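How to bring a sorting robot into a small returns room without upsetting everyone in it

I have been putting this page off for months, partly because I kept thinking somebody better qualified would write it. I run the returns room at Ploltora, where we take back clothes on hangers from shops, check them, strip them and send the hangers round again. In spring we started handing part of the hanger work over to an automated cell we call Skodura, and I learned a good deal (mostly by doing things in the wrong order) that may save you a few bad weeks.

Before you start

Sit down with the people who do the job now and ask them to talk you through it. Do this before you speak to a supplier. I thought our hanger bench was simple – pick one up, look at it, put it in the right basket – and then I spent a morning there and found I'd missed half of it. Two hangers that have nested together need a little twist to part them. A bent hook is felt before it is seen. Write all of this down in the words your people use, and let them correct it.

Step 1. Choose one small job

We wanted to automate the whole bench. Please don't! Pick the dullest and most repeated piece and leave everything else as it was. Ours was lifting single hangers off the table and into a basket. The tangled ones stayed with us, and most still do.

Step 2. Say what happens to people's hours

Say it early, and say it in plain words. We told the team that no contract would be cut and that bench time would move over to mending and checking, and we put that on paper before the cell was switched on. If you can't promise that much, say what you can promise and give a date for the rest. People had already guessed far worse than the truth, bless them.

Step 3. Teach with the people who know

The best teachers you have are the ones already standing at the bench. Ask for those who would like a turn, pay them their normal rate or better, and keep the sessions short. We settled on 26 minutes, an odd number that came from the length of our kettle rota, and then a proper break away from the table. Wrists get tired sooner than you'd think.

Start with a clear table and only a few hangers. Add the awkward ones once the easy ones feel routine.

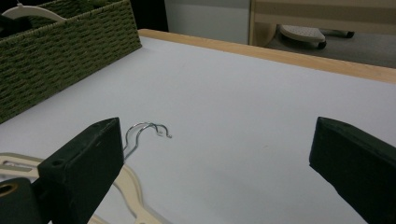

Keep a notebook by the bench as well, a paper one, and ask everybody to jot down whatever annoyed them. Ours is full of remarks about glare, stiff baskets and hooks that catch on one another, and I would not swap it for any report.

Step 4. Run both ways side by side

For the first 10 working days we kept the old bench going next to the cell. On our best day in that stretch the room cleared 802 hangers, and on the worst 689, when Loren, our labelling software, fell over before lunch. Look at the poor days closely, and look at them together with the team, over tea if you can manage it.

Step 5. Give everyone the right to stop it

Anyone in our room may press stop, for any reason, and they don't have to fill in a form afterwards. It took a while for the newer starters to believe this, so I pressed it myself a few times in the first week, once just to hear the radio.

What has changed for us

There is less reaching and more looking. The room is a bit noisier near the cell and a bit quieter by the window, so we moved the mending table over there. Two of the team have asked to learn the settings, and we've booked them on the Ticona course for October. If your own bench handles trousers on clip hangers, I'd love to hear how you get on – we haven't dared try those yet.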